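Ballirholm Flat Sheet, Sage
By Zamitz
$70
Thread count: 190
Colors: Sage (in stock), Oat (back in October)

I've been selling bedding long enough to have opinions about flat sheets, and my main one is that most of them are too small. You tuck in one side and the other side pops out. The Ballirholm is cut big, and I mean big! I use mine on the bed, over the work table, and once over a couch when the painters came. It's a plain green, a little grayer in some lights and paler in others, with no stripe or print to line up.

It does wrinkle. If you like a crisp hotel look you'll want to iron it (medium heat, a bit damp), but I never have and I'm not going to start now. 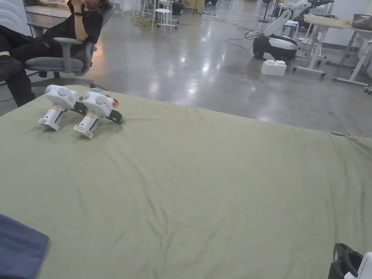 Ballirholm in sage, soft creases and all.

Washing is easy. Warm water, low tumble, take it out while it's still a touch damp and give it a good shake. I'd wash it by itself the first time, mostly out of habit. Mine has been through the machine 19 times – yes, I kept a tally on the laundry shelf – and the hem stitching is still tight.

The other thing I use it for is folding. I do all my laundry on the bed, and a plain cover makes it so much easier to see what I've got, especially with hoodies and anything else with sleeves that go everywhere. The sage looks great next to blue and gray, too.
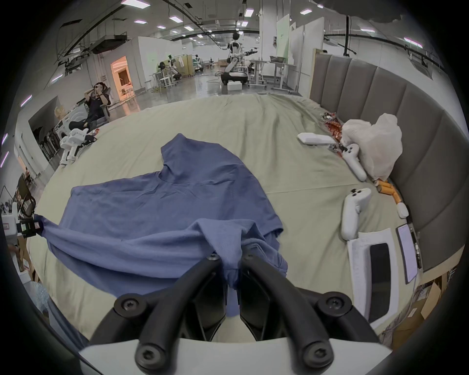

Blue hoodie on the sage sheet, with a gray padded headboard alongside.

Pillowcases are sold separately, and so is the matching Fundinent fitted sheet. The sage on those two comes from a different dye batch, so order everything together if you're fussy about a match (I am).

Zamitz made 500 of these in sage for this run. Returns are fine as long as it hasn't been washed. Ships folded in a paper sleeve.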